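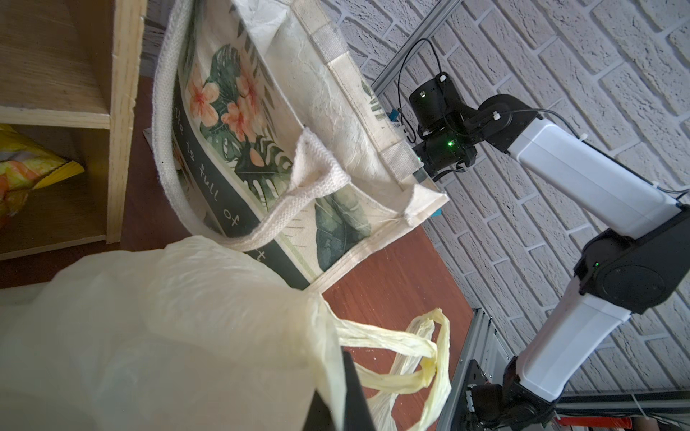
Drarkar recalls wrist cable kits after gripper fault on two-arm packing benches

For immediate release, Friday

I run the bench team at Drarkar, and I'd rather you heard this from me than from a rumour at a trade show. We are recalling 2969 wrist cable kits, the ones fitted to our two-arm packing benches, and we want every customer who has one to stop using it for now (yes, even if it seems to be behaving perfectly well).

The trouble first showed up at our Clenach workshop in June. We were running our usual shopping job, the sort of thing where you've got a canvas tote on the table, a plastic bag, a bag of snacks on the shelf, and the arms have to work around all of it. Soft bags are a pain. They sag, they crease, the handles flop wherever they like, so the grippers end up twisting into odd positions all day long. On that run, one gripper let go of a tin over the bag and then closed again by itself, hard, with a colleague's hand on the way in to straighten the handle. She got a bruised knuckle and a nasty fright. I'm very glad it wasn't worse, and I'm still cross that it happened on my bench!

What went wrong

We took the wrist apart that same afternoon. The cable that runs back from the gripper had rubbed through its outer cover where it bends, and when the wrist turned a certain way the signal dropped out for 300 milliseconds. The gripper should have stayed put. Our software read the gap as a fresh start and sent it back to its closed position at full force.

The bit that bothers me most is the lights. All through the fault the status lights stayed green, so anybody glancing over would have thought the arm was fine. Please don't treat a green light as permission to put your hand in. Press the stop button first, every time.

We've since checked 600 returned kits and found wear in the same spot on 29 of them. Bhuiyan, the firm that makes the cable for us, built it exactly to our drawing. We drew the bend too tight, and that's our mistake to put right.

What to do if you have one

Switch the bench off at the wall and leave it off. Look for the kit number on the sleeve near the wrist. If it starts with NS, it's one of ours from the Nullstead line and it's covered by the recall. Don't tape over a worn patch and carry on, please, however tempting it is on a busy morning.

We'll send a new cable with a looser bend and a tougher cover, plus a software update that makes the gripper hold still whenever the signal drops. Both are free, and so is the fitting. Benches need both parts before they go back to work, so installing the update alone won't do.

If you've seen a gripper twitch, drop something or close when it shouldn't, tell us, even if it only happened the once and you shrugged it off. Send the kit number and a line or two about what the arm was doing at the time. Our support desk at Clenach is open from 8 am, and the team there can book your fitting on the same call.

Ends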